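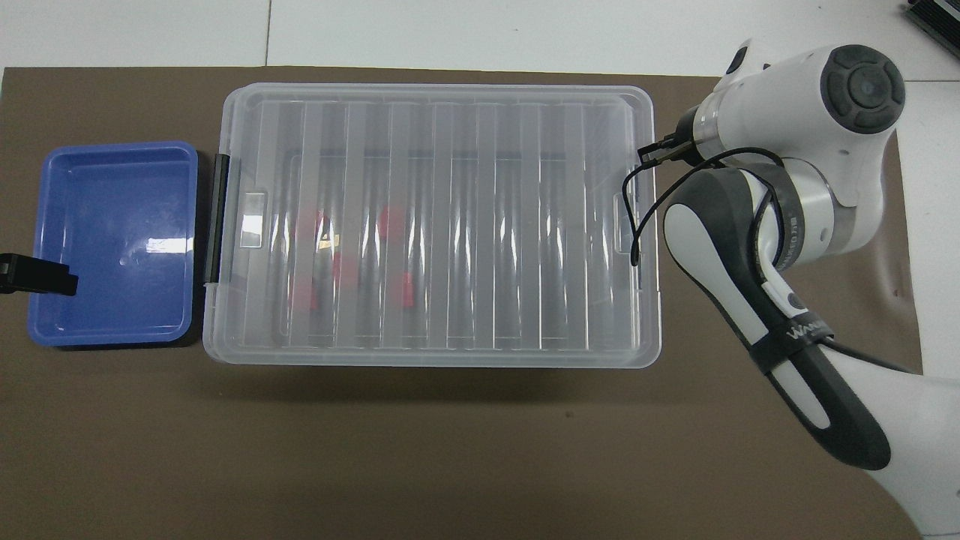
Graciela says I'm wrong about lids and that a box with a lid is a box you never open again. Disagree. So, thread on trays vs boxes, typing fast because lunch is over at 1.

My rule: if I touch it every day it lives in a tray. If it's once a week or less it gets a lid. That's the whole system. Everything after this is me arguing with people.

The blue tray has nothing in it right now and it's staying that way till tonight. Empty tray on the table = landing spot. Keys, receipts, the screw I found on the floor. Sorted before bed or it turns into a second junk drawer.

Clear box next to it, lid shut. Red stuff in there, you can sort of tell through the plastic. "Sort of" is enough for me. I do not need labels on a box I can see into. Uriel wants labels. Uriel can buy the tape.

Latch on the lid matters more than the size btw. Had a set with no latches, picked one up by the lid in December, 1000 beads down the stairs. Still finding them. Found one in a boot last week

Someone asked about the brown mat. Big, covers most of the table, best thing I did to this room. White tabletop shows every scratch and boxes slide on it. On the mat they stay put. Mine was 19 dollars at Carrasco, the one on the corner, dont know if they still have them.

Abelardo asks why not just drawers. Had drawers. Eight of them. Opened all eight every time I wanted scissors.

Ok what goes in a lidded box at my place: spare batteries, ribbon, bike light bits, the good glue. What doesn't: anything I'm "going to fix". That goes in the tray or it goes out, sorry

Ribbed lids, since Aileen brought it up. Yes dust gets in the grooves. Old toothbrush, dish soap, rinse, two minutes. I stil like them, stiffer than the flat ones when you stack. I wouldn't go over three high though.

Next up is the hall closet, 9 bags of who knows what. Graciela is coming over to supervise and bring her opinion on lids

edit: tape has been bought. Uriel is labeling the tray. The TRAY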